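Re: [lukumay-building] Empties on top of the grey drawers
From: Seija Hirvonen
Date: August 18, 2023

Hello everyone,

Thank you Tumelo for bringing this up, and sorry I've been slow to answer, I was at my sister's and only caught up with the list last night over a very large cup of tea.

I'm all for using the grey cabinet as the drop spot. It's a good height, the top wipes down easily, and the few scuffs it has were never going to bother me. It does seem to attract drinks containers, so we may as well make it official! A drink can and a plastic water bottle, both lying on their sides, is just the sort of thing I mean. Please stand yours up if you can, as anything round has a way of travelling when the drawers are opened, and I have chased more than one under the heater in my socks.

On Tumelo's question about caps, I rang the Joda depot this morning and had a lovely chat with the woman there. Caps off, please, and they go in the jar on the windowsill. Labels can stay on. Don't crush the cans, I know it's satisfying, but their machine can't read a flat one and they get set aside. A quick rinse is plenty, there's no need for the dishwasher (Teemu, I'm looking at you, with affection).

Small metal odds and ends shouldn't go in with the cans. Leave them on the left side of the top, near the edge where they're easy to spot, and whoever does the run can look them over. Batteries go in the second drawer as always. If you've lost a bit of something, look there before buying a new one. My good bicycle light was in that drawer all of May.

The last run brought in a bit more than 20 dollars, which went straight into the coffee tin. I can do the next one if somebody will lend me a car with a boot that closes. Zuzana, is yours back from Turnico yet? I can also fit the bags on the bus if I go after 19:00, but people do look at you.

Oh, and the blue tub is mine, and you're all welcome to use it for glass.

Warmly,
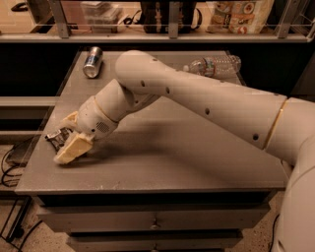

Seija Hirvonen
Kitchen and recycling contact, Lukumay building list

Tumelo Engelbrecht wrote:
> Hi all, I've moved the empties bag out from under the sink
> because it leaked again. Could we collect on top of the grey
> drawers for now and bag things up just before the depot run?
> Also, does anyone know if they want the caps on or off? I have
> heard both and the sign at Joda is no help.
> Cheers, Tumelo (unit 13)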